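Breklow 3 review: can it teach an arm to tidy up?

I have used Breklow for one month now, on my own computer and in my free time. It is a simulator, so you train a robot arm on the screen before you risk a real one. The home licence costs 73 pounds per year. The company, Hedlund, writes on the box page that it is "for the chores of tomorrow". I bought it in April because I wanted to know how far away tomorrow is.

Installation took 15 minutes and the manual is good, except the chapter on cameras, which seems to be written for the older version. There are 100 ready tasks. Most have names from the house, such as "clear table" or "put away shopping", but when you open them you find coloured blocks. I started with the sorting group, and I stayed there longer than I planned.
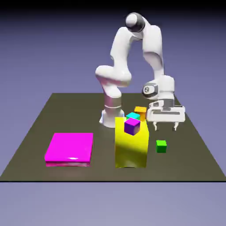 Sorting task in Breklow 3, gripper open above the table, green cube on its own and the pink pad still empty.

For a cube standing alone, the results are fine. My trained arm picked it up in nearly every attempt. When cubes are close together it is a different story. The fingers need space on both sides, and the arm often pushed the neighbour away and then continued as if all was well. My longest training was 3,819 attempts and this fault became smaller, but it did not disappear.

My colleague Mali Prosser packs orders in a small warehouse and looked at it with me one evening. She asked what happens with a soft bag or a wet cup. Breklow has no wet cups. Cloth exists in the menu, but on my computer it was so slow that I gave up.

The good points: stable program, clear graphs, fast restart after a failed attempt. The bad points: household names on tasks which are not household work, and saving is hidden in the third menu.

I give it four stars as a learning tool and two as a promise about chores. My dishes I still wash by hand, and I will renew the licence.

Ebbe Lundgren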